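Can a machine do it yet? Chores I'd still do by hand
February 21, 2020

I get asked this every time I write about cleaning, so I'll answer it once and go back to limescale. Mostly no. A few jobs, yes, if you do half the work first.

Floors. We have a Fandico robot hoover, £600, bought in a weak moment. It does a decent job of an empty hard floor. Ours isn't empty very often, so I go through the room picking up socks, chargers and the corner of the rug before I set it off, and by then I could have run a broom over the lot. If you do own one:
Lift chair legs onto the table where you can.
Tie up cables. It will find any you miss.
Cut the hair off the brush with nail scissors every 3 runs. Pulling at it only winds it tighter.
Edges and skirting still want a damp cloth.

Washing. The machine washes and that's the easy bit. Pairing, folding and putting away are all still yours. Shake each shirt hard by the shoulders before you peg it and you'll iron half as many.

Picking things up. The big promise now is an arm that tidies. A lot of this gets shown in computer-made rooms, where the light stays put and the cat never walks through. Closing two fingers on a ball is a fair start, but my worktop has never had just a ball on it. Give me a wet teaspoon, a crisp packet and half an onion and then we'll talk. 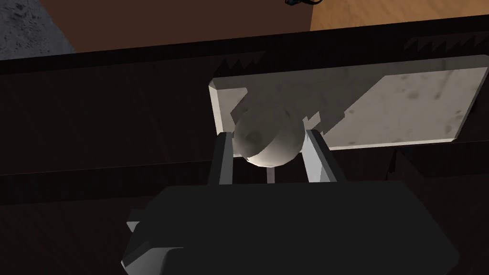

A simulated grip on a ball, with a speckled, marble-like slab behind.
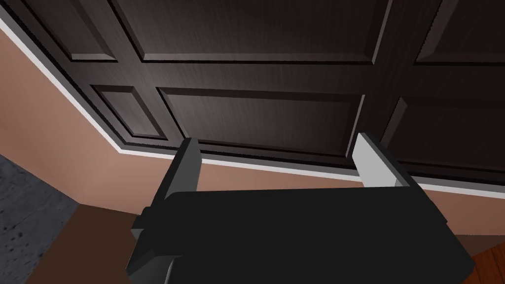

R. Siddiqui

Panelled wood is my other test. Raised panels look lovely and hold dust on every ledge, and dark ones show it worst. I can't see two flat fingers getting a cloth into a bevel any time soon. How I do mine:
Start at the top and work down, dry brush first. An old 2 inch paintbrush, clean and soft, gets into the mouldings.
Then a cloth wrung out until it feels nearly dry, and always along the grain.
For greasy patches near handles, one drop of washing-up liquid in a mug of warm water, then wipe again with plain water and dry straight away.
White trim next to dark wood wants its own cloth. I learnt that with a tin of Bruketach wax polish and a strip of gloss paint that has never been the same.

Marble, or anything you suspect is marble: no vinegar, no lemon, whatever you read elsewhere. Warm water and a little mild soap, then buff it dry. Use a board under anything sour. If you don't know what your slab is made of, treat it as marble and you won't go far wrong.

Windows. I borrowed one of those Trelell window cleaners that hang on by suction. It left a neat round smear in all 4 corners of the pane and I finished them with newspaper. A squeegee costs next to nothing and doesn't need charging.

Dishwashers I will defend to anyone. Scrape, don't rinse, and clean the filter more often than you think you should.

I'll look at all this again in May, when the patio wants doing and I'd be very glad to be proved wrong. Meanwhile a reader has written in to ask how to get candle wax out of a tablecloth: freezer first, then scrape it with a blunt knife, then brown paper and a warm iron. Move the paper along as it soaks up the wax, and don't use a printed bag or you'll iron the shop's name into the cloth.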